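Notas para a palestra — Piscina, ginásio e spa: o que o hóspede usa mesmo

Abertura

Boa tarde a todos. Beber água antes de começar, que da última vez fiquei sem voz a meio.

Arranco com uma pergunta à sala: quem aqui já levou o fato de banho para um hotel e o trouxe para casa seco? (Esperar pelas mãos no ar. Eu levanto a minha também.) Pois é, acontece-me quase sempre, e olhem que eu trabalho nisto!

Dizer logo ao que venho: falar da zona de lazer do Solgate, o que mudámos desde outubro e o que eu faria de outra maneira. Não trago fórmulas. Trago um hotel com 60 quartos, uma piscina no terraço que apanha vento e um ginásio que durante anos foi uma sala com duas passadeiras e uma planta triste.

A piscina e o horário

Contar a história do horário. Abríamos às dez porque sempre se tinha aberto às dez. Os hóspedes em trabalho saíam às oito e nunca a viam. Passámos a abrir às seis e meia e, logo na primeira semana, havia gente a nadar antes do pequeno-almoço — e a descer para a sala bem mais simpática, diga-se.

Falar das toalhas! Parece conversa pequena, mas metade das queixas que eu lia eram sobre toalhas: ter de as pedir na receção, assinar um papel, devolvê-las ao mesmo balcão com o cabelo a pingar. Agora estão num armário à saída do elevador e pronto. Perdem-se algumas? Perdem. Vivo bem com isso.

As espreguiçadeiras: tirámos seis. Sim, tirámos. Estavam tão juntas que as pessoas se deitavam ombro com ombro com desconhecidos. (Aqui costuma haver risos, dar tempo.)

Se alguém perguntar pelo aquecimento da água, responder que depende muito do clima e do contrato de energia de cada casa, e que conversamos no intervalo.

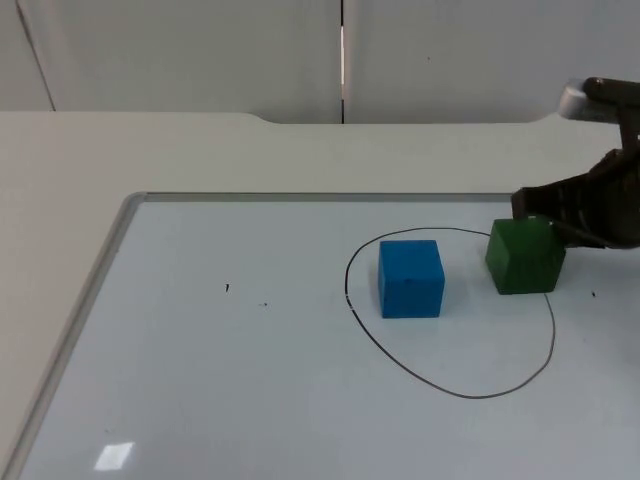
O ginásio aberto toda a noite

O acesso faz-se com o cartão do quarto, através do Flenuvis, o sistema que já usávamos nas portas. Custou-me convencer a direção, que imaginava festas às três da manhã. O que temos às três da manhã é gente com jet lag a pedalar em silêncio e a ver séries no telemóvel.

Dizer sem vergonha que comprei mal da primeira vez. Gastei o orçamento em máquinas enormes e esqueci-me do chão livre. Toda a gente queria um tapete, uns pesos soltos e espaço para esticar as pernas. Vendemos duas máquinas ao Bruritz, que tem uma sala bem maior do que a nossa, e ficámos todos contentes.

Pormenor para não esquecer: água fresca e um relógio de parede. Pediram-nos o relógio vezes sem conta!

O spa e a questão do preço

Nos tratamentos trabalhamos com os óleos da Virág. Mencionar de passagem, que isto não é publicidade.

O circuito de águas era pago à parte e estava às moscas durante a semana. Passámos a incluí-lo nas estadias de duas noites ou mais. No primeiro inverno assim tivemos 1608 entradas, quando no anterior não tínhamos chegado às 300. (Deixar o número respirar, não correr para o tema seguinte como fiz no ensaio.)

Ser franca quanto ao reverso: mais gente quer dizer mais limpeza, mais roupa para lavar e mais barulho numa zona que se vende como silenciosa. Tivemos de pôr marcação por turnos e a primeira versão foi um desastre, com hóspedes à porta de roupão e chinelos à espera de vez. Hoje os turnos têm uma folga entre eles e a equipa consegue arrumar a sala com calma.

Perguntas

Pedir que digam o tamanho do hotel antes da pergunta, ajuda-me imenso a responder. Se ninguém arrancar, puxo eu pelo tema das crianças na piscina — isso aquece logo a sala.

Lembrar que fico cá até às cinco, junto ao café.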